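March, late, kitchen table

Long day at the Isbridge shop, and I've promised myself I'll write it down before bed, even if my handwriting goes to pieces by the second page.

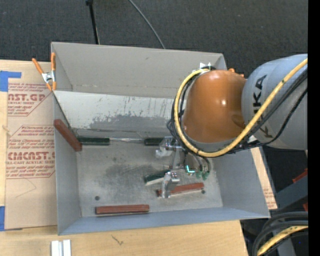

I went in this morning thinking about the dishes, of all things. I had left last night's pans in the sink, and all the way down the hill I was turning over the same question my sister puts to me every time she calls, which is when one of these arms is going to come and live in her kitchen and do the washing up. She has been asking since before I took the job. I used to say "soon" to make her laugh. Lately I say "let me get back to you," and she laughs at that even harder.

So all day I had her voice in my ear while we worked on picking blocks out of the bin. Reddish-brown ones and dark green ones, plain bars, nothing a toddler couldn't manage, and I mean that as a compliment to toddlers. One of the browns was leaning up against the side wall with one end in the air, the way a pencil leans in a mug, and a couple of the greens had gone and tucked themselves along the back edge of the floor, and I stood there with my coffee and thought, well, there's the whole problem, isn't it? If I wanted the leaning one I'd just take it. I wouldn't even look properly. My hand would go in and my fingers would slide down the wall behind it and tip it toward me, and I'd be talking to Meifang about lunch the entire time.

The arm has to decide where the block is, and which way it's lying, and whether there's room for a finger on either side of it without knocking into the wall. Then it has to go and do it, and then (this is the part I always forget to tell my sister) it has to know whether it worked. I've watched it lift away with great dignity holding nothing whatsoever, and carry that nothing all the way over to the drop spot, and let it go. I felt sorry for it the first time. Now I just write a tick in the "miss" column.

Anqi keeps the real tally, thank goodness, because mine wanders. She says we are at 881 tries on this set of blocks since the sensor was changed, and 431 of them ended with a block where it was supposed to be. A bit less than half! Zeyu was rather pleased with that and I was rather gloomy, and we had a long friendly argument over it at the bench while Dilani ate her sandwich and told us we were both wrong. Her point was that the number doesn't mean much until you split it up by where the block was sitting. Out in the middle of the floor it does nicely. Up against a wall or down in a corner, it goes to pieces. She's right, of course. She usually is, and she's gracious about it, too.

But then think about a kitchen. What in a kitchen is ever out in the middle? My spoons are in a drawer, lying on each other. The lids are on their sides behind the pots. The soap is always in the corner of the tub, and the last sock is always flat against the back of the dryer. I told Zeyu that a house is nothing but walls and corners, and he said a shop floor is too if you let people like me near it, and I had to grant him that one, given the state of my end of the bench.

I do think the shop floor will get there a good while before my sister's kitchen does. Kartini came by in the afternoon, just back from a week with the Bollonbridge people, and she told us about their packing line, where the parts all come down the same chute and land pretty much the same way up. They've got an arm on it that runs all through the night shift with one person looking after it and two other stations besides. She stood and watched it do more than 3000 pieces without anyone stepping in. I was a little jealous, I'll admit. Then she said they'd spent most of a year changing the chute and the tray and the lighting so that the arm would never meet anything surprising, and I felt better, and then I felt a bit worse again, because you can't do that to a house. Or you could, I suppose, but you wouldn't want to live there.

Kartini also says Flikness has a talk going around that promises a laundry folder for ordinary homes by 2036. I would dearly love it. I'd be standing at the front of the line with my fitted sheets over my arm. But a bar is a bar whichever way up you find it, and a fitted sheet is a different animal every time you pick it up, and I've never once managed to fold one myself, so I don't know who is going to teach the thing.

We did have one lovely moment. Close to five o'clock, when I was already hunting for my scarf, the arm went down for a green one hard up against the back, and I'd more or less written my tick in advance. It touched, stopped, came up the least bit, shifted over, and got it. Meifang actually clapped. I asked Anqi whether it had been luck and she said she'd have to look at the log, and I asked her to please not look until tomorrow so that I could enjoy it on the walk home. She promised, though I saw her open the laptop as I was going out the door.

Tomorrow we do the corners again. Zeyu wants to try coming in at more of a slant, and Dilani wants us to leave the angle alone and slow the last inch down, and I expect we'll try both before noon and disagree about the results. I need to remember to bring Peng's calibration notes back in, they've been in my bag all week getting crumbs in them.

I called my sister after supper and told her about the green block. She was very kind about it for a whole minute and then she asked if it could do a frying pan. I told her I had one soaking as we spoke. It's still in there now, and I'd better go and see to it before I turn the light out.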